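Gripper comparison cell, two-arm bench: pre-run inspection
01/02/2025
By Chae-won Ko

Scope: Cilisent fingers against the Justomby set, same arms, same controller. Complete before power is applied to the arms.

1. Emergency stop, both arms. PASS. Tested from each side of the bench.
2. Table seam. PASS. Level across the join. Recheck if either table is moved.
3. Finger fasteners. PASS. Torque marks line up. Gun-woo Ki replaced one screw on the left gripper and marked it.
4. Gripper cables. PASS WITH COMMENT. The cable on the right arm loops over the forearm and hangs toward the cloth. Add a clip before wrist rotation tests.

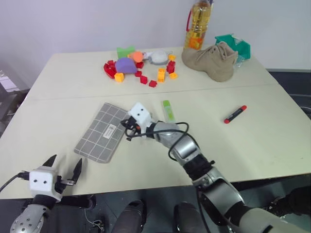
5. Object set. PASS WITH COMMENT. Foam shapes, blocks, plush toy, shoe and cloth stay in the set for both finger types. Cooking oil bottle is to remain at the back of the far table and is not a grasp target in this series.
6. Small items. PASS. Red marker stays on the near table. Emmanuel Mbwambo asks that it be picked at low force only, setting 2.
7. Floor. FAIL. Loose thin white wire below the front edge of the near table. Tape down or remove.
8. Controller log. PASS. Previous series closed at 659 cycles, 9 of them stopped by the force limit. Counter reset.
9. Camera calibration. NOT DONE. Yi-an Jang to complete after item 7 is cleared.

Hold on powered runs until items 4 and 7 are signed off by Eun-ji Joo.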